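About Plandside

Plandside makes and sells artificial plant arrangements, and supplies the wallpapers, printed coverings and small fittings that go with them. We work from two rooms above a joinery shop and send orders out across the UK.

How we started

Lech Szewczyk set up the business after years of dressing shop windows. Most of his jobs came with a brief that asked for greenery in a spot where nothing would grow: a stairwell, a windowless reception, a shelf over a radiator. He bought stems wherever he could get them, and a lot of them faded or fell apart within months. He began putting together his own and selling the spares to other window dressers. The shop grew out of that.

For the first 2 years it was only Lech and a van. There are now eight of us, counting the two who work part time in the run-up to Christmas.

What we make

Our ranges are kept small so that we can hold stock of everything in them.

Witen is our wallpaper and surface range. It has large repeats of insects, birds and flowers, and it is sold by the roll or cut to size for cabinets, alcoves and display boxes.

Plodia is the vase range. Each arrangement is made up by hand from mixed foliage and small flowers, and fixed in place so it can be posted upright. There are roughly 25 arrangements at any time and we change a few of them each November.

Ren covers the small pieces: single succulents, trailing stems, and baskets and hooks to put them in. These are the things people tend to add to an order once they have chosen a vase.

How we try things out

Colours that look fine on a sample card can be wrong on a wall. Before we settle on a combination we paper the inside of a small display space and put the plants in it. Strong patterns need plain pots near them, and we have found that yellow-green leaves stand out well on pink. A basket hung high on the back wall leaves the floor clear for a vase in the corner. Work gloves are kept to hand for wire stems.

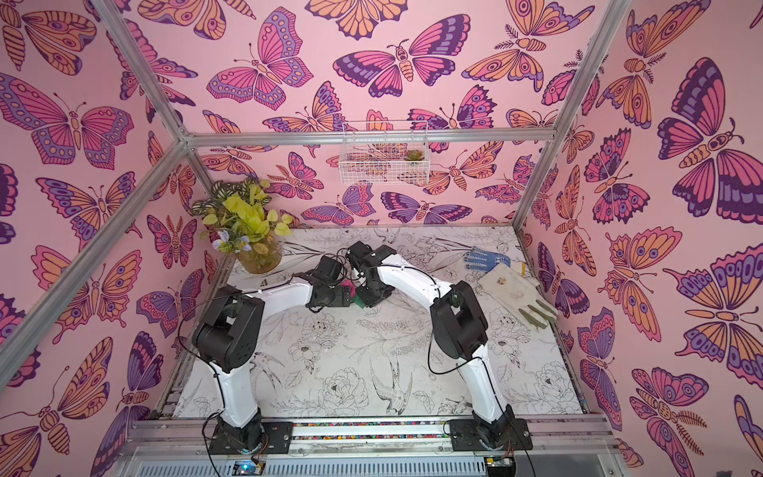 Orders and visits

Most orders leave us within two working days. Made-to-measure paper takes longer and we will give you a date when you order. Samples of any wallpaper are free, up to four per household.

You are welcome to visit, but please ring first, as the stairs are shared and the street door is kept locked. We are usually in from 8 until mid-afternoon.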